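Dridau Worldbuilding Fund
Progress Report, Second Period
Project: Stellia – Transport and Settlement Reference
Submitted by: Ivana Farías, project lead

Summary

The Stellia reference describes daily life on a colonized moon some centuries after first landing, for use by writers and game designers who share the setting. During this period the team completed the chapters on freight and passenger travel and began work on water supply. The project remains within its approved budget. One deliverable, the gazetteer of the southern settlements, will be delivered later than planned.

Work completed

The transport section now contains 1,141 entries. It covers the pressurized rail line between Fuentealba and the polar ice works, the tracked haulers used off the line, and the short-range hoppers that carry medical staff and urgent parts. Each vehicle class has an entry on range, crew, fuel and legal restrictions.

Ximena Henríquez revised the history of the rail line after readers pointed out that its construction dates conflicted with the founding of Fuentealba. The line is now said to have been built in two stages, with the northern stage left unused for a generation. Related entries have been corrected, including those on the Clirkero haulage cooperative, whose charter depended on the earlier dates.

Hopper travel was the subject of some discussion. The original outline allowed private ownership, but this weakened the role of the railway in several published stories. Under the revised text, hoppers are licensed to settlements only, and pilots must renew their permits after each long night.
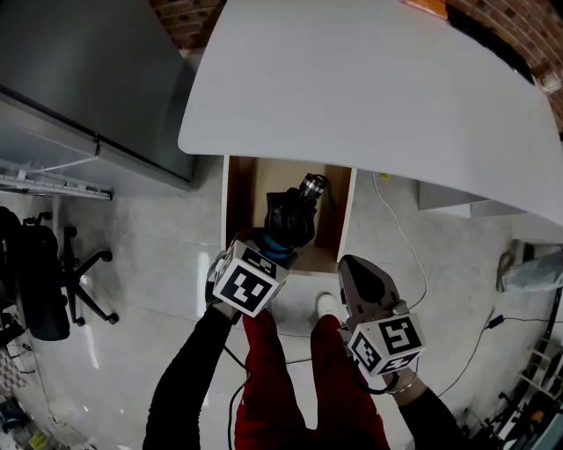

Matters outstanding

The gazetteer was due in August. Two of the five southern settlements still lack agreed population and trade figures, and the maps cannot be finished until these are settled. We request an extension to the end of the next reporting period – no additional funds are sought.

The style guide also needs attention. Contributors continue to use both "cycle" and "day" for the same unit, and a ruling will be circulated shortly.

Next period

The team will complete the water supply chapter, close the gazetteer and open the draft on communications. Ms. Henríquez will continue as continuity editor. A printed edition of 3,000 copies remains under consideration, and a separate proposal with printing costs will be sent to the Fund before any commitment is made.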